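Hutivby Radar Station

Hutivby Radar Station is a disused air-defence site on the upper slopes of Peslow Hill, above the village of Hutivby. It was built in the early years of the Cold War as a reporting station and held a mixed garrison of radar operators, signallers and works staff. The site has two parts, the technical area on the summit and the domestic camp lower down, joined by a single-track road. It is best known for its underground operations block, one of the few of its type to keep most of its original ventilation ducting.

Location and layout

The summit stands 297 metres above sea level, with a clear view to the north and east. The ground is peat over hard rock, and the main structures rest on concrete footings cut down to the rock. The technical area is enclosed by a double fence, of which the inner line survives along the northern side only. Within it are the plinths for the search radar and the two height-finders, a standby generator house, a guardroom and the entrance to the operations block.

The guardroom was designed to look like a bungalow, with a pitched roof and a veranda. A stair at the back leads down to a sloping tunnel, which passes through two sets of blast doors before reaching the lower floor. The tunnel is 50 metres long and turns once at a right angle, a common measure against blast.

The domestic camp lay near the Dumlao burn and had barrack huts, a mess, a boiler house and a small sick bay. Most of the huts were sold and removed after closure. The boiler house chimney was taken down later on safety grounds.

Construction

Work began with the access road, which had to be rebuilt twice after the peat slipped. Concrete was mixed at the foot of the hill and carried up by lorry. Weather stopped work for long periods, and in one February drifting snow closed the road for 13 days. The walls of the operations block are reinforced concrete with an outer layer of brick and bitumen to keep out ground water. This was only partly effective, and pumps ran without a break for as long as the station was manned.

Operation

The station watched the northern approaches and passed tracks by landline to a sector control centre. Watches changed at 08:00, 16:00 and midnight. Plots were first marked by hand on a large horizontal table in the well of the operations block, with supervisors seated in glass-fronted cabins on the floor above. The table was later removed and display consoles put in its place.

Wind was a constant problem. The search radar aerial was locked in high winds to protect its bearings, which left a gap in cover that neighbouring stations had to fill. A dome was proposed but never built at Hutivby — the plinth still carries the ring of bolts set for it.

Closure and later use

When longer-range radars came into service elsewhere, the station was reduced to care and maintenance and then closed. The radar heads were cut up on site. The guardroom was used for a time as a sheep store, and the generator house was let to a haulage firm, Foltavis, until its roof failed.

A measured survey of the underground rooms was made by Miroslava Jurčo and Matúš Kollár. Their report lists 2694 separate fittings, among them door seals, cable trays, lamp brackets and duct joints. Kollár dated the second set of blast doors to a refit, on the evidence of the hinge pattern. Boris Rusnák has disputed this and holds that both sets are original.

Condition and access

The lower floor is flooded to knee height for most of the year and the tunnel is locked. The summit can be reached on foot by the old road. The fence posts, plinths and guardroom shell are sound, though the veranda has gone. Steel covers have been fitted over the two ventilation shafts. 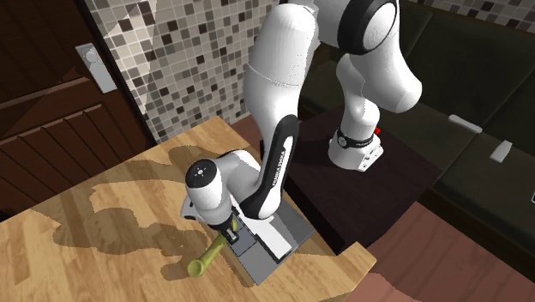 See also

Peslow Hill
Dumlao burn
Rotor-period guardrooms
Height-finding radar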